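Visiting a robot open day with hand-held grippers - what should I expect?

Posted in Visits and Open Days

Olga Requena

Hello all. I am planning to go with my sewing group to the open day at Werkis in Valtasdale. On their programme there is a demonstration called "Laundry by hand gripper", and visitors may try it themselves. I have read the text two times and I still do not understand it well. Is there a robot which does the folding, or do people do it? And is it suitable for persons who have weak hands? One lady in our group has arthritis and she does not want to travel 48 kilometres only to stand and look.

I would also like to know if it is necessary to book. The telephone number on the page gives no reply. Thank you in advance for any help.

cunside_walker

Went last December. Good coffee, parking is bad. You don't need to book for the hall but I think you do for the small rooms? Not sure about the gripper thing, we only saw the big arm with the crates and then my son wanted to go home.

Piret Dambrauskienė

Dear Olga, I was there at the last open day and I did the laundry demonstration, so I can answer most of your points.

It is people who do the folding. You hold a gripper in the hand, with two black fingers that open and close, and there is a camera on it. The camera records what you do, and the recordings are used later to teach a robot. The robot itself was in the large hall and it was doing other work when I visited. I had expected to see it fold a shirt, and I was a little disappointed at first, but after I tried the gripper I found it more interesting than the hall.

About the hands: you squeeze to close the fingers. It is not heavy work for one minute, but a turn lasts longer than this, and my thumb was tired at the end. Please ask for the smaller model, which they call Hầu. It has a softer spring. They did not offer it to me, I saw it on the shelf and asked. Your friend can also sit and guide another person, many visitors did it in pairs and it looked quite cheerful.

The difficult part is the sleeves. With your fingers you feel where the cloth is, and with the gripper you feel almost nothing, so you must look all the time. I took hold of the duvet together with the garment more than once. The young man who explained it told us that they want 3000 recordings before the summer and that they had 91 from visitors on that day. He said that the slow and clumsy ones are also useful - I hope he was not only being polite.

Booking: the hall is free to enter. For the demonstration you must write your name on a list at the entrance desk, and the list is full early. Do not telephone. I also tried it, and then I simply went. The room is upstairs and there is a lift behind the desk, but the sign for it is small. It is a bedroom and not a laboratory, so only a few persons can be inside together and the others wait in the corridor. If your group is large, I would divide it before you arrive.

I put two views from the grippers, so that your group can see how the work looks from the hand. 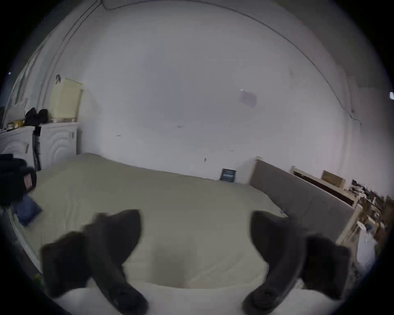
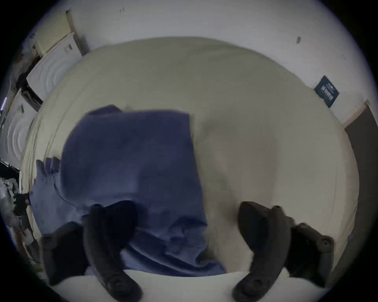

Valtasdale, April 23, 2024

Both show the bed and the black fingers from the gripper's side. In the second one you can see the blue garment with a sleeve out to the left, and this is the kind of moment when I was always too quick. It goes better if you lay the body of the shirt flat first and leave the sleeve for later. The edges look bent because the camera lens is very wide, the room is quite normal when you stand in it.

One more thing for a sewing group: ask if you may bring your own piece of cloth. I asked too late, but the answer was yes if it is a plain colour and has no buttons. I would like very much to try with linen.

Olga Requena

Dear Piret, this is exactly what I needed, many thanks. I will tell my friend about the softer spring. We are nine persons, so we will go in three parts, and I will bring cotton and linen both.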